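Workshop notebook, Saturday, kettle on at half nine

Right, the glue. I've been putting off writing this up all week, so it may jump about a bit.

Kodska hide glue first. I soaked 50 g overnight in cold water, then warmed it in the jam jar inside the old slow cooker, and it came up lovely, like thin honey (smells like a wet dog, but you stop noticing after the first tea). I sized the end grain on both stretchers for the kitchen chair, let that go tacky, then went in with a proper coat and the band clamp. The joints pulled up with hardly any persuasion. I do like this stuff! You can open a joint again with a bit of steam and a palette knife, and whoever mends the chair after me won't be swearing at my name.

The Peltel liquid version is another matter. Same beech, same clamps, same length of time, and I could rock one of the test joints by hand the next morning. I think our bottle's simply too old. It was already open when we moved the shelves round, and the lid had that crust on it. I've written OLD on it in pencil and put it at the back. If anyone wants it for sticking labels, help yourself, but please don't use it on anything a person is going to sit on.

Test pieces so far: 2 with the Kodska, both solid, and 7 with the Peltel at various thicknesses, of which I'd trust the three thinnest and none of the others. I did them all with cut-offs from the same board so the grain should be fair. The broken ones are in the biscuit tin by the vice. Have a look at the faces, they've gone shiny in the middle where the glue never got into the wood at all, and I reckon I'd let it skin over while I was faffing with the clamp pads.

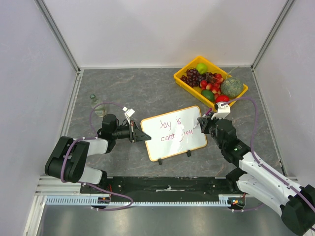
An objection from the other bench, after reading the page over my shoulder: the clamp pads had nothing to do with it, the room was too cold and the wood was colder still, and I ought to have stood the pieces by the heater for an hour before opening any bottle. Fair point, and annoying, as I did precisely that for the chair and then didn't bother for the tests. So the comparison is a bit lopsided and I'll have to do the Peltel ones again with a fresh bottle and warm wood. Grumble.

Other bits while I've got the pen out.

The Wunderlich clamp with the bent bar is still bent. I had a go at it in the big vice and made it bent in a different place.

Ordered more brushes from Ultine, part number 791, the stubby ones with the natural bristle. The long ones shed into everything and I spent far too long picking hairs out of the back rail. Sandpaper's low too: loads of 1000 grit, which we hardly touch, and almost no 120.

The chair itself: seat rails are dry fitted, front legs glued, back splat still waiting on me to cut the new tenon. There's an old nail snapped off in the left mortice and I'm going to try drilling round it with a bit of brass tube filed into teeth. Did it once on a door and it worked a treat, though I did lose the plug down my sleeve.

Slow cooker is off at the wall. Leftover glue is in the fridge, bottom shelf, lid on, and it is NOT gravy.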